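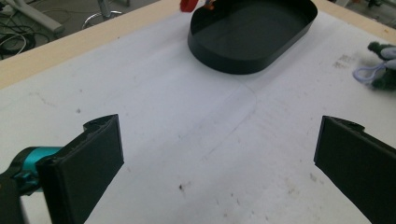 Okay friends, a little thread on soundbars, because my sister-in-law Milagros asked me which one to get and my answer ran way too long for a text message (sorry, Milagros!).

2/ First thing - measure the gap under your TV before you fall in love with anything. I bought a Koskela that stood so tall it blocked the remote sensor, and I spent all of January holding the remote over my head like a torch.

3/ If your room has a lot of bare floor, put down a rug before you spend another 40 dollars on fancy cable. I did it the other way around and the cable is still in a drawer.

4/ The Hendano has a night mode that keeps voices clear with the volume way down, and with a baby asleep down the hall I use it every single evening.

5/ Skip the extra rear speakers for now. You can add them later, and your couch is up against the wall anyway!

6/ Nouhaila, yes, I still have the old wall bracket and you're welcome to it - just bring a bag for the screws.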